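Ojala Baby Feeding Line: Care and Use FAQ

General

Can I wash the stacking cups in a dishwasher?
Yes, on the top rack. Keep the cycle at 63 °C or below. Run the cups without a heated dry, and leave them upside down on a rack until no water remains in the grooves.

Can I use the microwave sterilizer bag?
Only for items marked with the steam symbol on the carton. The symbol is not repeated on the product. Spoons and bibs from the Prollo series are excluded.

What is the weight limit for parcels returned under warranty?
9 kg per parcel. Heavier returns, such as the high chair, must be booked as freight through the order page.

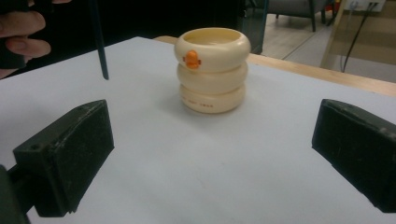

Cleaning and Stains

Tomato and carrot have left an orange tint. Is the item still safe?
Tinting is a surface effect and does not change how the material performs. Soak the item for 40 minutes in warm water with one spoonful of baking soda, then rinse. Repeat once if needed. Do not use bleach or scouring pads.

There is a soapy taste after washing.
Silicone holds on to scented detergent. Switch to an unscented one and boil the item for five minutes. Parts with a suction base should not be boiled; rinse them several times in hot tap water.

Orders and Spare Parts

Which spare parts can be bought separately?
Lids, straws, valve seals and the harness buckle for the Alico chair. Seals are sold in pairs. Part numbers are listed in the leaflet under "Components."

My order number has only letters in it. Is that correct?
Orders placed before the October system change use the old format. Enter it without spaces. If the form rejects it, write to Helmi Kiiskinen in customer service and include the delivery zip code.

When are orders shipped?
Orders received by 9 a.m. leave the same working day. Weekend orders leave on Monday.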